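Workstation Layout for a Desk-Tidying Task: Project Report
Authors: Ayane Hamada, Ryota Amano, Itsuki Tsuji
Supervisor: Tomomi Morikawa

1. Purpose

The project dealt with the layout of a single work table used for sorting and putting away small desk items. The original table, in the shared room on the ground floor of the Kudo building, had a dark laminate top with worn patches, and small grey or brown items were hard to find on it. The group was asked to specify a surface, a container and a clearing procedure that other students could reproduce without special parts.

2. Work surface

Three surfaces were considered: a grey rubber mat, a sheet of brown craft paper and a white board laid over an existing wooden table. The mat was rejected because its texture caught the edges of thin items such as cards. The paper creased within one afternoon of use. The white board was selected. It is smooth, wipes clean with a damp cloth and gives good contrast against most stationery. Its colour reads as a pale grey under the ceiling lights, with a slight blue cast in places.

The main drawback is that small marks are easy to notice. A speck on an otherwise plain surface can be mistaken for a small item, so the board is wiped before each session. Residue from adhesive labels was removed with isopropyl alcohol. Abrasive cleaners were trialled on an offcut and dulled the finish, and are not recommended.

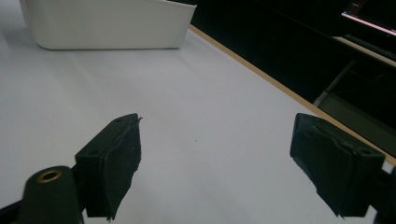 3. Container

The container is a white plastic bin, rectangular and open at the top. Two types were bought, a round tub from Trosard and the rectangular bin. The round tub wasted space when placed near the edge of the board and tended to roll when knocked on its side. The rectangular bin can be lined up with the board by eye, and its rounded corners are easy to clean.

A white bin on a white board gives low contrast at the rim. Tsutomu Ichikawa, who reviewed the draft, suggested a coloured bin for this reason. The group kept the white one, as the shadow inside the walls was judged sufficient to locate the opening. This should be revisited if the room lighting is changed.

4. Placement and clearing procedure

The bin is placed at the left of the board, with its long side running from back to front. In this orientation it takes up little width, and the centre of the board remains available for sorting. Placing it across the back was also tried, but items at the front then had to be carried the full depth of the board.

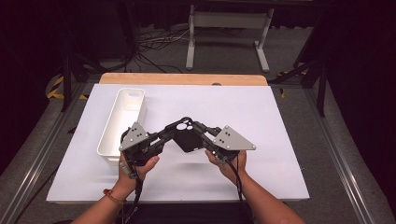

Figure 2. Bin placed lengthwise at the left of the white board. The pale strip along the back is the wooden tabletop.

The procedure adopted is as follows.
Wipe the board and let it dry.
Empty the bin and set it at the left.
Lay out the items, 14 per session, leaving a gap between neighbours.
Put away flat items first, then the remainder.
Record anything that missed the bin or landed on the rim.

5. Remaining work

The board is not fixed to the table underneath and should be checked for movement at the start of each session. Non-slip pads have been ordered from Rinomex and are due in May. The item list has not been finalized; pens with metal clips were removed after they scratched the offcut, and a substitute is still to be chosen.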